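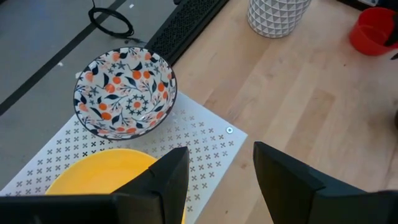

Clubs > Robotics > Grippers & Hands

Zerkora two-finger gripper kit – $250

I run a student club, and we picked the Zerkora for our table-setting project. Bowls, dishes, cups, that kind of thing! It took us 7 sessions to get a program I liked (my fault, I kept changing the task). Fingers come in black only. Spare pair is $50, next batch ships in October.

Comments

Priit Eglītis: Does it fit the Trono arm?

mags_k: Ours does, with the adapter plate.

Home | Shop | Clubs | Cart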